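Grape and Cellar Basics, Evening Course
Notes for Session 7: Malolactic Conversion, or the Second Ferment You Didn't Order
Lecturer: Corinne Villanueva
Revised September 8, 2024

Housekeeping first. The Fankhauser reading is on reserve under my name and not under the course code, for reasons known only to the library. Read the chapter on acids. You may skip the chapter on the author's travels. Tasting sheets from last session are in the tray by the door, and several of you have described a perfectly ordinary Riesling as "angry". Please use the vocabulary list.

1. What it is

Grapes come in from the vineyard carrying two main acids, tartaric and malic. Tartaric is fairly stubborn. Malic is the one you know from green apples, and certain bacteria are happy to eat it. They turn it into lactic acid, which is softer, and give off a little carbon dioxide as they go. The winemaker's shorthand is MLF or "malo". Strictly speaking it isn't a fermentation, since there's no sugar-to-alcohol business involved, but that argument was lost before any of us were born and I don't intend to reopen it in a two-hour class.

The usual bacterium is Oenococcus oeni. Spell it correctly once on the final and I'll be satisfied.

2. Why bother

Nearly all reds go through it. A red with its malic acid left in tends to taste sharp and a bit raw, and it carries the risk of starting up again in the bottle, which gives you fizz, haze and letters from customers. Whites are a matter of style. Chardonnay often goes through, sometimes only in part. Riesling and Sauvignon Blanc are generally kept out of it, as most of their charm is the acid you'd be throwing away.

The buttery smell people talk about is diacetyl, a by-product. A little reads as cream. A lot reads as the lobby of a movie theatre. Leaving the wine on its lees for a while afterwards usually brings it down.

3. What the bacteria want

They are fussy. They dislike cold, high alcohol, low pH and sulphur dioxide, and they dislike any two of those together far more than you'd expect from adding them up. A cellar in the range of 18 to 22 degrees Celsius suits them. Keep free sulphur dioxide as low as you dare until they've finished, and check the label on your yeast as well, as some strains leave the place in no condition for the next tenant.

Case for discussion: Skasdale, barrel 29. Johanna Koller inoculated in the fall, kept good notes, and then somebody propped the cellar door open for a delivery and left it that way overnight. The conversion stalled. Her options were to warm the barrel and wait, to re-inoculate with a healthy culture, or to blend it into something already finished. Come prepared to defend one of these. "Sell it as rustic" was last year's answer and it got no marks. 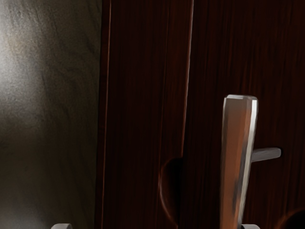
How do you know when the conversion is finished?

You test for malic acid. Paper chromatography will show you whether the malic spot has gone, and it costs next to nothing, but it's a blunt tool and can miss the last traces. For anything going into bottle, send a sample for an enzymatic test and get a number. The bubbles stopping tells you very little.

4. Stopping it, or never letting it start

Rack off the lees, chill, and add sulphur dioxide. Sterile filtration at bottling is the belt to go with those suspenders. Lysozyme is another option, though it comes from egg white and may bring labelling obligations with it, so look up the rules where you plan to sell. Ashraful Hettiarachchi will cover filtration next session and has asked me to warn you that there is math.

5. Common errors, drawn from life

Adding sulphur dioxide out of habit the day after pressing, then wondering why nothing happens for the rest of the winter.

Topping up a finished barrel from an unfinished one. Label your topping wine.

Trusting your nose. Last August I handed out two glasses of the same Filolthorpe white and was told at length how different they were.

For next time

Work problem 4 on the sheet (a 523-litre tank, free sulphur dioxide to be raised by the amount given). Show your units. Myung-ja Gil has the marking key and cannot be bribed, although the Drimidance sparkling apparently came close.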